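Data gathering catch-up, Velport site, December
Notes typed up quick, shout if anything is wrong

Started 10.15. Apologies from the Estcombe side, they will read these after.

1. Last notes
Agreed. Item on spare jaw rubbers still open, carried over.

2. Where we are
82 good takes handed to Flukico so far for the pick-up task. Flukico want more variety in how the object is approached, too many come straight down from above. Also asked for more takes that start well away from the table. Agreed we mix it up: low starts, side starts, left-handed if people are comfortable.

Long talk about what counts as a good take. Settled: object stays in the jaws till the put-down, no re-grip, lens not covered by a sleeve or thumb. If in doubt keep it and mark it "unsure", Flukico will decide. 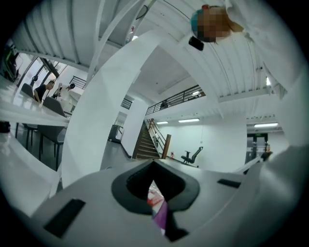 Item 2: colourful object held in the jaws, stairs and long white table behind.

3. Backgrounds
Ragnarsson checked their batch against ours. Theirs is nearly all one plain room, so the learning side does well there and badly elswhere. Downstairs at ours is busier and they'd like it kept that way. No tidying up specially. Bright windows a worry for some, washed out in places. Try a few takes with blinds half down and compare.

4. Faces
Blurring runs before anything leaves site. 2 takes found where it missed somebody walking past, both pulled. Estcombe to rerun the check on the whole lot before the next handover.

5. Grippers
We have 4 working, one sticks on closing. Send it back, don't try to fix it here. Charge all of them overnight pls, two mornings lost to flat ones.

6. Labels
Short plain names for objects, same spelling every time. List goes on the shared drive. Colour only if there are two of teh same thing.

Actions
Velport: 8 side-start takes per object, blinds trial, faulty gripper back
Ragnarsson: send room list
Estcombe: face check rerun
Flukico: written rule for "unsure" takes

AOB: none. Closed 11.05. Next one same time, same room.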